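The bed is the best table in the house

08/11/2021
By Gebhard Moser

Print this article | E-mail to a friend

I fold the washing on the bed, I have always folded the washing on the bed, and I would like to put in a good word for it, because every home magazine I pick up at the dentist in Perholm wants me to do it somewhere else. They want a folding station. They want a bench at hip height with a row of matching tubs underneath and a rail above. I've seen one in a real house (my cousin's, in the new part of Bostia) and it's lovely, and there was a printer sitting on it.

A bed is huge! Think how big it is compared with anything else you own that's flat. You can throw a doona across it and still have a corner left for socks. You can walk around it, or at least around two sides of it, and come at a thing from the end where the trouble is. It's soft, so nothing slides off, and it's already covered in a clean sheet if you've timed the day well, so you needn't wipe it down first the way you would the kitchen table, where there is always jam.

And it's usually the room where the clothes are going anyway. You finish a pile, you turn around, and there's the drawer.

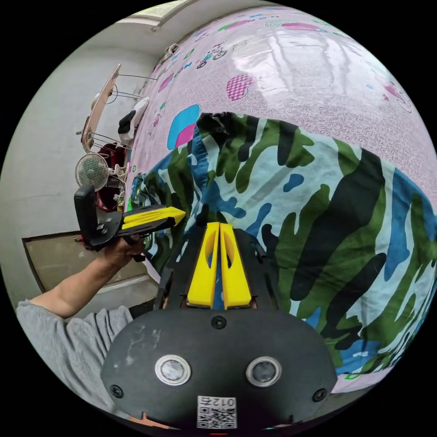
A camouflage blanket on the bed, heaped up and full of folds.

Big thick things are where the bed really wins. Try folding a blanket on a bench. Half of it goes on the floor, you pick that half up and the other half goes, and by the end you've swept the laundry with it. On a bed you just drop the whole lot in the middle and start hunting for a corner. I love this bit. Some people find it maddening, looking for the corners in a great soft lump, but I find it very satisfying, a bit like feeling for the end of the sticky tape.

Camouflage makes the hunt harder, I'll grant that. The whole point of the print is that you can't see where the edges are, and it does its job just as well in a bedroom as it's meant to in the bush. An overlap looks like a flat bit, a flat bit looks like an overlap. You have to do it by hand. Run your fingers along until you hit a seam, follow the seam until it turns, hold on to that and go looking for the next one. My rule is never to let go of the first corner until you've got the second, even if the phone rings.

Then comes the argument about how to fold. My mother folded everything in thirds and my father folded everything in halves, and the linen cupboard of my childhood was a mess of two systems that wouldn't stack. I'm a halves man for blankets and a thirds man for towels. I don't defend it. Halves are quick with anything big, since all you need to do is bring one edge to meet the other and smooth it down, and on a mattress you can lean on it with your whole forearm and push the air out. That leaning is half the pleasure! You get a fat, soft, square-ish parcel and you feel you've done something with your afternoon.

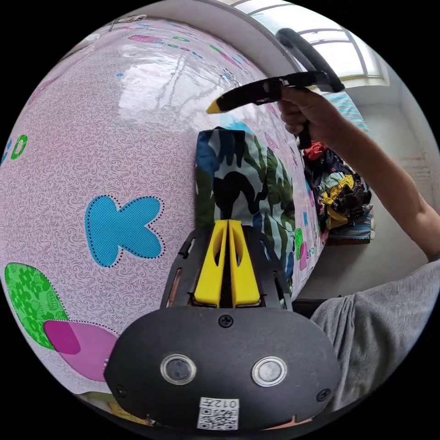
Reading time: 6 minutes

I want to say something about sheets while I'm here, because they're part of the case. A plain white sheet is a fine thing to sleep on and a poor thing to fold on. You can't find your white singlets. You lose a white sock for a week. Put a loud sheet on the bed - pink, say, with letters and bright shapes all over it - and whatever you lay down on it stands out clear as anything. I came round to children's bedding through having children, like most people, and I've kept buying it now that they're taller than I am. The one on my own bed at the moment is a Frei with pears on it. It was marked down, it's as soft as an old shirt, and I can see a black sock on it from the doorway.

There's a snobbery about this that I'd like to see the end of. Adults are supposed to have linen in the colour of porridge. I went into a shop last February to replace a fitted sheet and was shown nothing but porridge, with thread counts. Mine was 200, I was told, in the voice you'd use for bad news about a tooth. Well, it has outlasted two washing machines. Give me cartoon rabbits and a bit of the alphabet any day. A bedroom is allowed to be cheerful, and a camouflage print on top of a pink sheet is about as cheerful as bedding gets. The two have no business together and they look terrific.

The other thing I'll stand up for is the heap. Everyone who folds on a bed has a heap. It lives up one end, it's all the colours, and it is where things wait. The tidy-house people talk about the heap as though it were a moral failing. I think it's an excellent tool. The heap lets you do one thing at a time. You take the blanket out, you deal with the blanket, and the shirts stay where they are until you're ready for them. If you tried to sort the lot before folding any of it you'd have nine little piles, no room to work, and a strong wish to go and make tea.

What I'd say is start with the biggest item. People start with socks because socks are easy, and then they're trying to fold a bedspread around a field of socks. Biggest first, off the bed and away, and the space opens up for you. Trousers next. Shirts after that. Socks and undies last, when you're tired and can do them sitting down with the radio on.

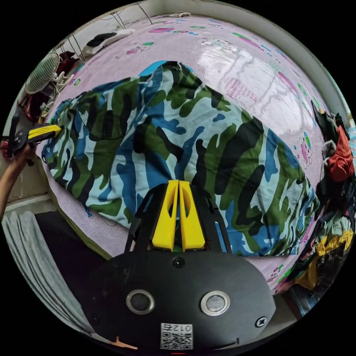

Should you fold a quilt straight off the line or let it sit for a while?

Let it sit, if you can spare the bed for an hour. Thick filling holds damp in the middle long after the outside feels dry, and a quilt that's folded early will smell of cupboard by the end of the week. Spread it out loosely, turn it once, and press your palm into the thickest part before you start. If it feels cool, give it longer.

I've had a few people tell me that all this is hard on the back, and that's the one complaint I take seriously. A bed is low. If you stand at the side and bend from the waist for a full load you'll know about it by tea time. My answer is to kneel. Put a pillow on the floor, kneel on it, and the mattress comes up to just the height of that expensive bench. You can also sit right in the middle of the bed with the washing all around you, which is how my daughter does it, and she's quicker than I am.

I'll say too that the bed makes you finish. I've never seen this mentioned and I think it's the strongest point of all. A heap on a laundry bench can stay there until Christmas. A heap on the bed has to be gone by bedtime or you're sleeping under it. I own a Widen basket, the 34-litre one, a very good basket, and its great weakness is that it will hold folded clothes for as long as I let it. The bed won't. At half past ten at night the bed wants an answer.

(I know you can pick the whole heap up and put it on the chair. I've done it. I'm telling you how it works on the good days.)

Clothes with straps and flaps deserve a paragraph to themselves, and they're another win for the mattress. Anything with pockets on the outside wants to be laid right out flat before you fold it. Do the flaps down first, tuck any strap in along the length of the cloth, then bring the sides in. On a small surface you end up folding it in the air, and the strap gets out and hangs down, and it catches in the drawer every single time you open it. Laid out with plenty of room, it takes no time at all. I like to go through the pockets at this stage as well. I should have gone through them before the wash, but I'm an optimist and I've found some very clean bus tickets, all of them for the 316.

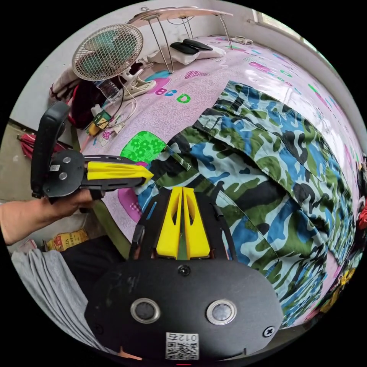

Ingeborg Pichler wrote to me after I'd gone on about this once before, and said I had it right about the bed and wrong about the order. She does the fiddly clothes first, straps and pockets and all, while she still has her patience, and leaves the blankets to the end because a blanket can be folded by someone half asleep. She also puts a low table up on the bed itself for the small things, so the socks have a floor of their own, and she can't think why I kneel when I could do that.

I've tried the table since and I'm very taken with it. It keeps the little stuff out of the big stuff, and you can stand a cup on it if you're careful. I won't budge on blankets first. We've agreed to leave that one alone, and she has sent me the name of a shop that still sells sheets with animals on them.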